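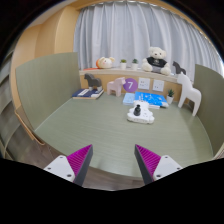 Chantal wanted to know whether I'd bother going back for a second year, and I told her yes before she'd finished typing. She reckoned the Hestum mill open day had got too busy and that the parking was a joke. Fair enough on the parking! We left the car on the verge past the bridge and walked in with everybody else, about 200 metres of slush and one very determined stroller.

It was Saturday, it was February, and it was properly cold, so the first thing I did was find the coffee. Then I joined the ten o'clock tour with Lorne Cloutier, who has been at the mill for 40 years and talks over the carding machines as if they weren't there. You start in the sorting room, with fleece heaped up by colour and a smell that stays in your scarf for days (mine's still on the porch). He let us pull a lock apart to feel the crimp, then marched us through to the washing tanks, the carders, and finally the spinning frame, a big grey Bélanger with 109 spindles. I asked why such an odd number and he said one had been taken off for parts before his time and never put back.

The dye room was new this year and it was my favourite part by a mile. Fumiko Fujimoto had skeins drying in greens and rusts, and she was very generous about people asking the same thing over and over – yes, the lichen one really does come out that purple, and no, you shouldn't go and strip your neighbour's rocks for it.

I'd gone mostly for the seconds sale, and I came home with 10 skeins of the grey worsted, so there's a whole sweater in my near future. I also want to try something small first to get my gauge sorted. A teddy bear is a great size for that, and a big cream one like this, in a T-shirt and gray shorts, would look terrific in a little cardigan with a shawl collar. Short rows at the back of the neck, a bit of room for the tummy, done in a couple of evenings. 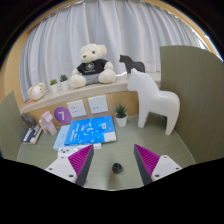 Lunch was pea soup and a cheese biscuit in the old wool store, and there was a lineup, so go early. I skipped the afternoon felting workshop and regretted it once I saw what people were carrying out. Getting a chunky knit onto anything round is a skill I'd like to have, and the teddy bear on the ledge, with those plump feet sticking out, has me thinking about felted slippers as well. Cameron Ritchie teaches the workshop again in the fall, and you book at the front counter, cash or card.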